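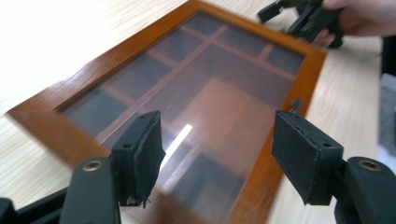
Quarterly progress report to Celteck: framed goods handling, Unham workshop

3 min read

The short version: the arm dropped a picture frame, believed it was still holding it, and carried on to the packing crate with great confidence and nothing in its hand. The glass broke. One member of staff then put an arm into the cell while the machine was still live. She was not hurt. The second part worries us far more than the first, and most of what follows is about it.

You asked in the last review for "fewer adjectives and more faults". We are pleased to be able to supply faults. 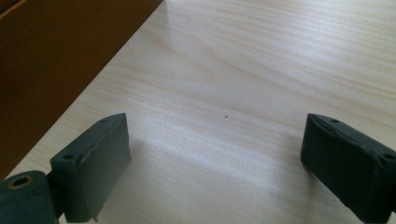
By Juniper Kapoor, Unham
February 4, 2019

Where we were before the drop

The work plan had us collecting hand-held demonstrations of frame handling on the bench and then running the result on the arm, which is called Hopkin in the paperwork and several other things in the workshop. The bench side had gone well. We had 117 usable demonstrations, mostly two-person lifts with a gripper on either side of a glazed frame, and the turning and laying flat were coming out smoother than we had any right to expect. Glare on the glass spoiled some takes. So did people talking with their free hand.

Transfer to Hopkin began on schedule. Small unglazed frames first, then glazed ones with the glass taped, then glazed ones untaped. We reached the last stage a week early and I wrote as much in my notes with an exclamation mark, which I have since removed.

What happened

Hopkin picked up a glazed frame by its long side, lifted it clear of the table and began the swing towards the crate. Part way through the swing the foam pad on one finger came off its backing. It did not fall away. It folded over and stayed wedged between the finger and the wood for a moment, then slid out, and the frame went with it. The frame landed on a corner and the glass cracked across and came out in pieces.

The controller decides whether it is holding something by looking at how far apart the fingers are. Closed completely means empty. Anything wider means a successful grip. The folded pad had caught on its way out and kept the fingers apart by very nearly the thickness of a picture frame, so as far as the software knew all was well. It completed the swing, lowered an imaginary frame into the crate, opened, and logged a success. That success is still in the results table, with a note next to it.

So far this is an ordinary embarrassing afternoon. The next part is the safety matter.

The operator saw the glass go and pressed pause on the control screen. Pause holds the arm at the end of its current move. It does not cut the drive power and was never meant to. The arm stopped by the crate, the screen turned amber, and everybody present read that as "off". A colleague leaned in with a dustpan. While she was sweeping, the pause timed out and Hopkin set off back to its start position at the slow recovery speed. She heard it, stepped back, and the operator hit the red button. The arm did not touch her. It did reach the place where she had been leaning, which we know from the joint log and would have preferred not to.

Why it happened

The pad. We use the same pads and the same Fluvex adhesive tape on the bench tools and on the arm. The bench tools take a good deal of punishment and their pads show it: torn edges, lifting corners, threads hanging off. We had got used to looking at them. A ragged pad on a hand-held tool is a nuisance, and the person holding the tool feels the grip going and puts the frame down. Hopkin feels nothing of the kind. We moved our tolerance for scruffiness from one to the other without ever deciding to. There was no pad inspection on the daily checklist. There was a line about keeping the table free of crumbs, which had been ticked every day.

I can't say for certain that the tape was the weak point. The backing had varnish dust on it when we looked afterwards, and that may have been there before the pad was stuck on or may have arrived during the fall. We have sent the pad to the supplier and have so far received a brochure.

The grip check. A single finger-width reading is a poor way to tell whether you are holding a sheet of glass in a wooden border. This was raised at our design review in April and parked as a later improvement. I did the parking.

The pause. The time-out was left over from the unglazed trials, when we were forever stopping to straighten things and got tired of walking back to the screen. It should have been taken out before glass came anywhere near the cell. The gate switch, which ought to have made all of this impossible, had been bridged during camera set-up and the bridge was still in place. There was a label on it saying "temporary". The label had faded.

What we have done

Hopkin has been powered down and locked off since the incident. The gate bridge is gone and the spare bridging plugs have been collected from the drawers they lived in. The automatic restart has been removed from the software altogether, so that a paused arm stays paused until someone resets it from outside the gate with the gate shut.

The sweeping-up rule is now: red button, key out, key in your pocket, then the dustpan. We practised it with a cardboard frame. People felt silly and did it properly.

Pads on the arm are now screwed through as well as taped, and they are looked at before every session by somebody other than the person who fitted them. Any pad with a lifted edge comes off. The bench tools are getting the same treatment, which has slowed things down and used up most of our foam.

For the grip check we are adding a weight reading at the wrist. If the arm lifts and the weight isn't what it should be, or changes during the swing, it stops where it is and waits for a person. Early bench tests of this are mixed. It catches a dropped frame every time we have tried it. It also stops when the ventilation comes on, and once for reasons we have not found. I would sooner have it this way round, but I wouldn't call it finished.

Effect on the plan

Bench collection carries on, with glazed frames included, gloves and glasses on. Arm trials with glass are suspended. We will go back to unglazed frames first and repeat all three stages from the beginning, and I am not going to promise the early finish a second time.

The cost so far is one frame, one sheet of glass, the wrist sensor and a good deal of staff time. The sensor comes out of contingency. We are not asking for more money. We are asking to move the glazed trial milestone into the next reporting period, and for someone from your side to come and look at the revised lock-off procedure before we switch Hopkin back on. We have read it so often now that we would miss a hole in it.

Outstanding

Supplier's view on the tape: chased, no answer.
Unexplained stops on the wrist reading: open.
Staff refresher on stopping the arm: done for everyone except me, booked.
Results table: the false success has been reclassified as a failure, and we are going back through the earlier runs against the video to see whether it has any friends. Two look doubtful. I'll send those separately when we have watched them properly.

117 shares
3 comments

This site uses cookies to remember your settings. Accept | Manage preferences

Get project updates by email. Enter your address to subscribe.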